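Gripper trials FAQ

Last updated 2018-12-14 by Shuk-fan Liu. Short answers, ask Yung-ching if you need long ones.

Which grippers are in the comparison?
Two. The Lolluron two-finger and the Faledard parallel jaw. Hennessy pulled theirs in August, driver never worked with our controller.

Is this sim or hardware?
Sim first, then hardware. Only sim numbers are out so far.

What's the task?
Turntable pick. Grab a cylinder off the tray, drop it in the blue bin. Gray ones and copper-brown ones both count the same.

How many runs?
3956 in total – split evenly, 1978 per gripper. Lolluron dropped 101 parts, Faledard 239. Most of the Faledard drops were near the rim, where the jaws hit the wall of the tray.

So Lolluron wins?
On drops, yes. Slower to close though. Don't order anything yet.

Can I change the approach angle?
Please don't. Straight down only, otherwise the two sets dont compare. If you want angled picks make your own branch.

My gripper closes before it gets down to the part. Why?
Old config. Pull the new one, set the close delay to 5 ticks, restart the controller. Restart matters – it won't reload by itself.

Where are the logs?
Plasutmont share, trials folder. Read only. Yung-ching Tam can give you acess.

Can I use my own parts?
Sure, if they are cylinders and the mesh is closed. Open meshes make the contact solver go nuts.
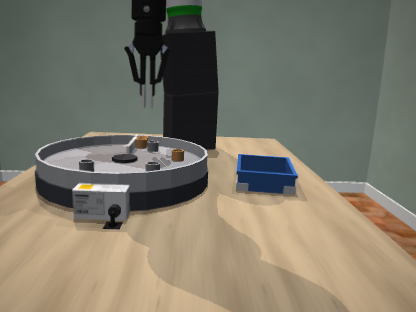

Do both grippers use the same arm?
Same arm and same controller for both, only the tool offset changes.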